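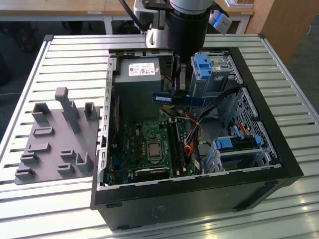
A Vanance apresentou em abril a nova versão do seu sistema para computadores de secretária, o Kanlow 6, e a palavra mais repetida no palco foi "leve". Já a ouvimos nas duas versões anteriores. Desta vez, a empresa garante que as máquinas antigas ficam abrangidas, desde que cumpram os requisitos mínimos, e é nos requisitos que a conversa emperra. Um módulo de memória azul, com a sua etiqueta branca e a fila de chips pretos, ainda se troca numa torre aberta sem grande drama. O processador já é outra história, e a lista de modelos aceites deixa de fora muito equipamento que cumpre o seu serviço todos os dias.

A Vanance fala em 2.266 configurações testadas. Não diz quais, nem quanto tempo durou cada teste. Pedimos a lista completa e recebemos uma ligação para a página de lançamento, a mesma que já tínhamos lido.

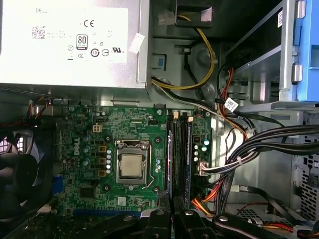
Fonte de alimentação Dell, com a marca CE e o logótipo 80 PLUS na etiqueta.

Quanto às novidades, a pesquisa passa a procurar também dentro dos anexos, coisa que o Winenari faz há anos. As janelas agrupam-se por projeto. O assistente de cópias de segurança foi redesenhado e parece mais claro, embora continue a empurrar o utilizador para o armazenamento pago logo no segundo ecrã. A demonstração correu sem uma única falha, com ficheiros escolhidos pela casa e um computador que o público não pôde experimentar.

Ikechukwu Shehu, responsável pelo produto, prometeu um arranque "visivelmente mais rápido". Perguntámos mais rápido do que o quê. A resposta foi que os números sairão com a versão final. Por enquanto, há uma versão de ensaio limitada a cerca de 2.000 inscritos, e quem entrar aceita enviar dados de utilização que as condições descrevem em termos bastante vagos. 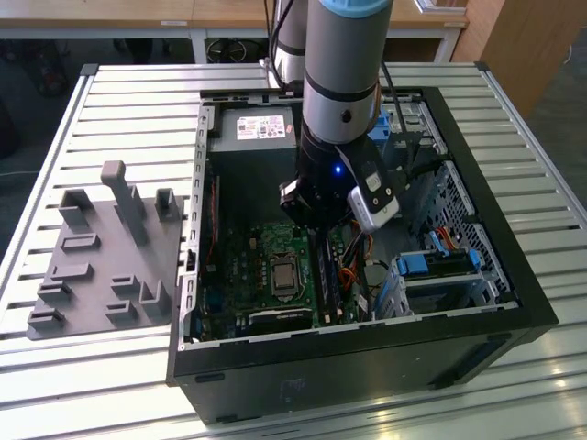 E o Ionescu?

O gestor de ficheiros Ionescu, anunciado no ano passado como peça central do sistema, mereceu uma frase no fim da apresentação. Continua "em desenvolvimento". O fórum oficial tem 763 mensagens sobre o assunto e a última resposta da empresa é anterior ao evento. Quem depende dele deve ficar na versão 5 até haver uma data por escrito.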